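From: Fiona Niven
To: grorlow-methods list
Date: 2019-04-17
Subject: Re: Re: insertion results, and whether the fine-tuned baseline is fair

Musa Etim wrote:
> I read the draft over lunch and I have two complaints. First, you
> compare the two-stage policy against a baseline trained on 600
> demonstrations, while the two-stage one gets all 1152. Of course it
> wins. I would also win if I got twice the homework time.
>
> Second, the "success" label. In the logs I looked at, success means the
> gripper opened and the part didn't fall over. That's a generous
> definition of a seated memory module. My cat could pass it.
>
> Can you rerun with matched data before Chandrasekhar sends this around
> to the Aldale people?
>
> Musa

Musa, all,

Thanks for reading it, and for doing so with food in your other hand, which I gather improves your mood.

On the first point you're right and I have no defense. The 600 figure is left over from the winter, when that was all the data we had, and the baseline never got retrained after the second batch came in. Impi started the matched run last night on Biro. She tells me it will finish when it finishes. I'd bet the gap shrinks, and I'd bet it doesn't close, but I made a similar bet about the force threshold last July and still owe Thenmozhi a dinner.

On the second point, you're half right. The label in the logs is the cheap automatic one and yes, it will call almost anything a success. The numbers in the results table don't use it. They come from Thenmozhi's hand labels, where someone pushes on the module and checks that the latches have closed over both ends. She got through 853 episodes that way before her thumbs filed a grievance. The draft says this in a footnote to the appendix, a place I now accept you can't be expected to visit. I'll move it up to the methods section.

The hand labels also show where the two policies part ways. Both get to the slot. The baseline arrives, touches down slightly crooked, and then pushes as if confidence were a kind of alignment. The two-stage one stops on first contact, rocks the module a little along the slot until the side force drops, and only then presses. That short search is the entire method, and the rest of the paper is us being careful about it. If you want an ablation, take the search out and keep everything else. Impi has that config ready as well – it's in the Pillai folder, under a name I've asked her to change.

One thing I'd like opinions on is the camera. Chandrasekhar wants a fixed overhead view added for the next round, and I'm still for wrist only. His argument is that the fingers hide the contact at the worst possible moment, and I can't say they don't. Mine is that an overhead camera has to be recalibrated whenever somebody bumps the bench, and we are a group of bumpers. If anyone has tried both on a part this thin, please speak up before we drill holes in anything.

I'll send the matched numbers to the list as soon as there are any. Until then please don't quote the table, even approvingly.

Fiona

P.S. For Musa, who asked off-list why the approach angle varies so much in the logs: the arm goes in at whatever slant the tower's position on the bench calls for, and we don't square anything up between runs. The wrist view makes it plain enough, with the case on its side, the four black memory slots running diagonally and the module held at a slant that crosses them slightly. It also makes Chandrasekhar's case for him, I'm sorry to say, given how much of the lower half is gripper. I'd still rather learn from that than from a ceiling. The loose cables over the chassis stay where they are, too, and if the policy can't cope with a red wire hanging nearby then I'd like to find out before Aldale does.

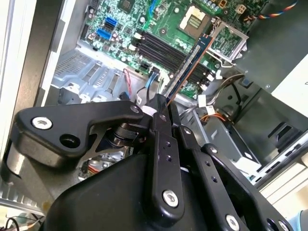
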